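Ditmont House Collections
Gallery: Small Things for the Table

Updated Aug 3, 2018

The Ditmont House handling collection consists of everyday objects which visitors, schools and day centres may borrow and use. It was established to complement the main displays, where the majority of items are kept behind glass, and it now serves 30 lending groups across the district. Objects in the handling collection are selected for ordinary use at the table, in the kitchen and at the desk. They are not rare, and borrowers are encouraged to pick them up and set them out as they see fit.

The present gallery concerns the tea and coffee table. It accompanies the July rehang of the Grosta Room, in which the larger pieces of tableware are shown, and is intended for group leaders who wish to see the smaller items before placing a request. Further views will be added as the cataloguing of the collection proceeds.

Spoon rests have been made in a great many forms, from shaped dishes to simple bars. The plain wooden type shown in this gallery depends on two separate supports, which may be moved nearer together or further apart to suit the length of the spoon.

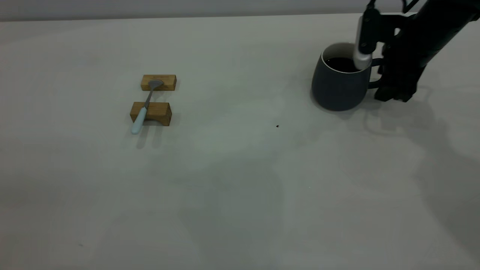 Spoon with light-blue handle, laid across two small wooden blocks. Dark grey ceramic mug with off-white rim.

The bowl of the spoon lies on the rear block, facing upward, and the handle passes over the front one. Group leaders may find the arrangement useful when discussing balance with younger children, who can be invited to move the blocks and lay the spoon again. The blocks are lent as a pair and should be returned as a pair.

The mug belongs to the Hidance loan, a group of tableware received on long-term deposit and released for handling by agreement with the lender. Mugs from this loan may be used for hot drinks under supervision. They should be washed by hand and dried before they are packed.

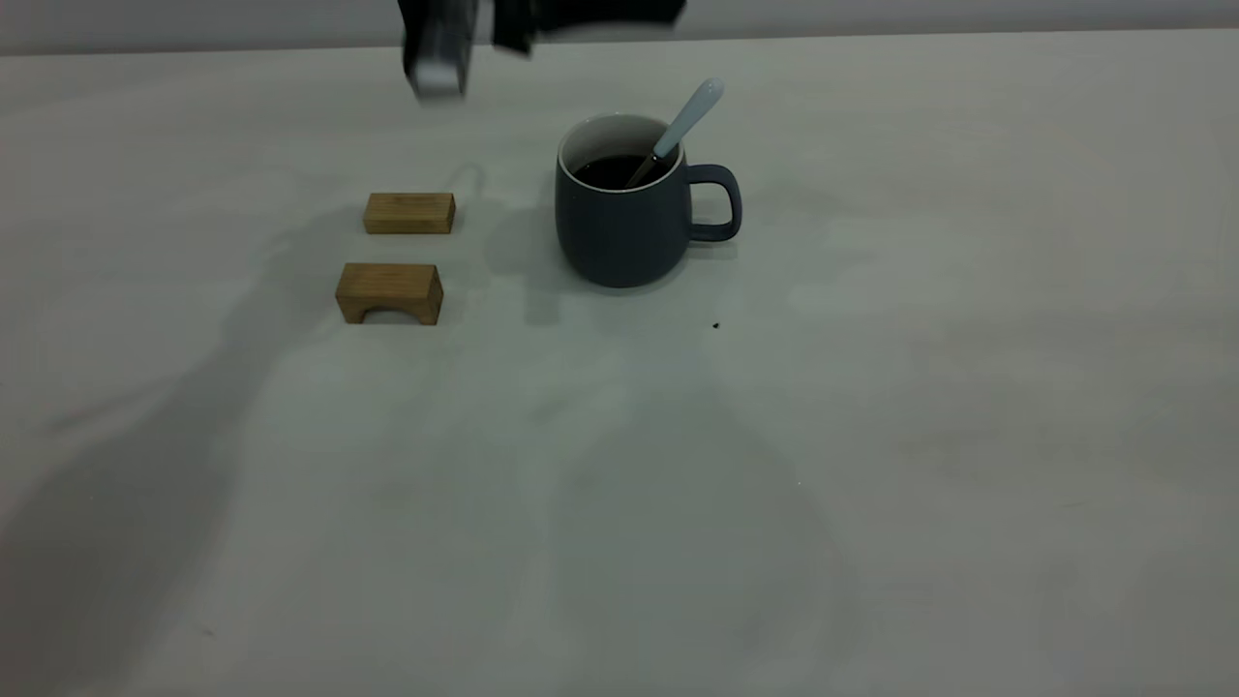 The two blocks, one flat and one cut with an arch, with the mug to the right.

The difference between the supports is easily seen at this angle. The flat bar is the simpler piece; the other stands on two short legs, in the manner of a bridge or a low stool. The grain of the wood is visible on both. Wooden items in the handling collection should be wiped with a dry cloth and must not be left to soak.

Borrowing and enquiries

Objects are issued in the padded Vasiliu boxes, each of which carries a contents card. Borrowers are asked to check the card on collection and again on return. The loan period is 30 days and may be extended once. Breakages should be reported as soon as possible; no charge is made for accidental damage to handling items.

Requests should be addressed to Virgil Ene, Handling Collection, Ditmont House, stating the name of the group, the number of participants and the dates required. Printed copies of this gallery are available at the front desk on request.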